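From the allotments: what to do with 78 courgettes

Well, I said in the spring newsletter that I'd only put in two courgette plants this year, and I want it on record that I meant it. Then my neighbour on the Skastby Lane plots had a tray going spare, and then I found another tray on the swap table, and here we are on 26th July with nine plants and a kitchen floor I can't cross in the dark. I've been keeping a tally on the back of the shed door and we're at 78 so far. The record up there, in Salim Lyimo's handwriting from before I took over the plot, is over 1,000 runner beans in one summer, so I suppose I've got off lightly!

Anyway, on to eating the things. My favourite at the moment is the laziest one. Slice them as thin as you dare, salt them in a colander for as long as it takes to drink a cup of tea, squeeze them out in a clean tea towel and dress them with lemon, oil and whatever mint the slugs have left you. That's it. We had it with cold chicken three nights running and only one of us complained.

The fritters are more of a faff but they do use up a big one. Grate it, squeeze it (really squeeze it, you'll be amazed what comes out), then mix with an egg, two spoons of flour, a spring onion and a good crumble of feta. Fry them flatter than you think they should be or the middles stay soggy. I learned that the hard way in front of my in-laws. 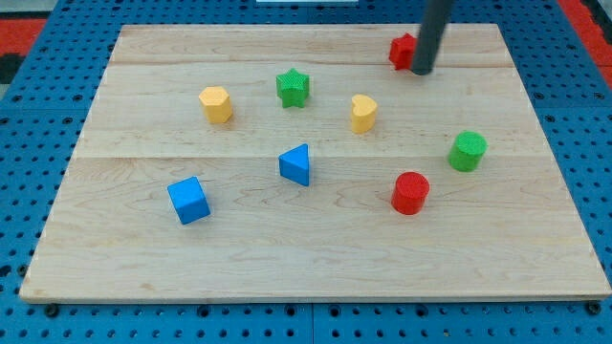 Then there's chutney, which I know divides people. I make seven jars at a time because that's what fits in my pan, and I leave it well alone until November, when it stops tasting of hot vinegar and starts being rather lovely with a bit of Cheddar. Go easy on the cloves. Last year I didn't, and my sister said it was like licking a dentist.

If you've got a marrow lurking under the leaves (we've all got one, go and look), stuff it with mince and rice and give it a good hour in the oven with foil on top.

Spare courgettes are in the crate by the water tap, so please, please help yourselves. Bring a bag. Bring two.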